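Laria Insoles by Costmont: full-length, for people on their feet all day

Most insoles are sold by someone leaping over a puddle. Ours are for standing behind a till, pushing a trolley along a ward, or queuing for the bus afterwards. Very little leaping goes on.

The Laria has a firm heel cup, a moderate arch and a top cover that can be wiped with a damp cloth. It will not make you taller. It won't improve your golf either, whatever the chap in the shoe shop told you about the last pair.

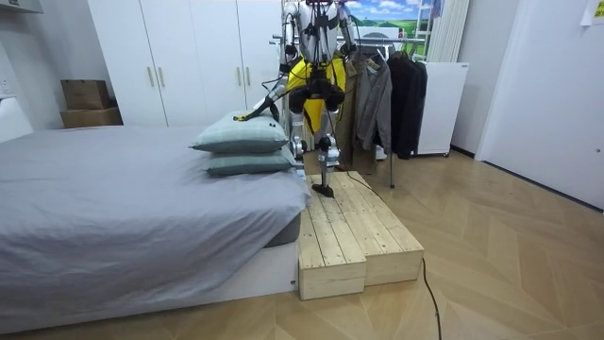 Start with an hour or 2 on the first day and build up over a week. Feet are set in their ways and tend to sulk when something new turns up under the arch. A little awareness of it is normal. Pain isn't, so take them out and talk to a podiatrist.

Sizes run from 3 to 13, whole sizes only. If you take a half, buy the larger and trim along the printed lines at the toe. Use proper scissors, trim less than you think, and try it in the shoe before going back for more. We can't refund a pair that has been cut into the shape of Norfolk.

We walked our test pairs for 2,238 miles between us, mostly round the Prernitwood ring road, which has little else to recommend it. The top cover went a bit shiny at the heel. The arch kept its shape.
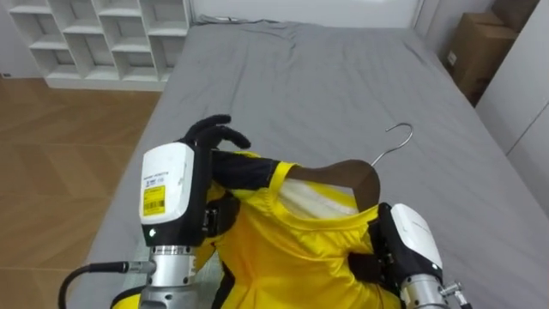 Yellow shirt with black accents on a wooden hanger.

Fitting: take out the insole that came with the shoe first. Stacking one on the other lifts your heel out of the back, and then you'll be writing to us about blisters.

The Laria suits lace-ups, trainers and most work boots. For narrow court shoes, look at the Yeh, our three-quarter length version, which stops short of the toes and leaves them what room they have. 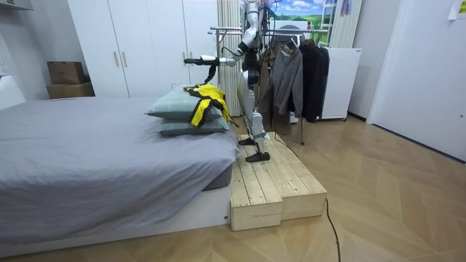 Can I put them in the washing machine?
Please don't, as the heat and spinning will loosen the heel cup. Wipe them down with mild soap and leave them to dry away from the radiator.

The first run is 2,000 pairs, on sale from September. Sold in pairs, left and right, and marked as such underneath.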